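1/3/22 – Room 2, marble-pattern table
B. Bustamante

Continued with the household things for the Sterkley list. This morning I took only the items which belong on the white table, the kitchen box I leave for later in the week.

First the table top. I cleaned it with the mild spray and a microfibre cloth, two passes. The grey veins of the pattern make it difficult to see the crumbs and small marks, so it is better to go over it with the palm of the hand before putting anything down. One sticky spot near the front edge came off with warm water only. Please do not use the scouring side of the sponge, the surface gets dull and Garnell will not change the top again this year.

White rack: it slides if it is pushed from the front. I tried the thin rubber feet from the drawer (bag 356) and it holds better, but I am not sure about the glue. To check again on the next cleaning day.

Pink box: does not stand well by itself in this position, so it goes against the rack. I measured the long side two times and got a different value each time, so I write nothing here until Paredes gives me back the good ruler.

Oven mitt, mint colour: entered as 508. The old sheet calls it "green glove", which confused me – we have also garden gloves. I changed the name to "oven mitt, mint, teal cuff". Colour words should be the same in all sheets, I think.

Flower pot: stays at the back corner. The leaves get dusty, a soft paintbrush is good for this. It is on the list as 2081, but the sticker under the pot says 1757. Somebody please tell me which one is correct.

Floor: mopped on Friday by the Lustum people, very shiny now. Careful with socks!

Still open:
– one label for the rack, the printer has no tape
– ask if the second mitt was ordered in August or never
– favourite cloth is missing, the blue one

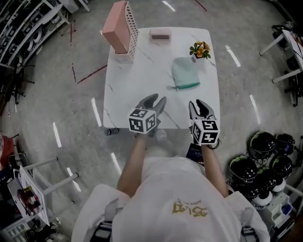
White table with the rack, pink box, flower pot and mint oven mitt (508).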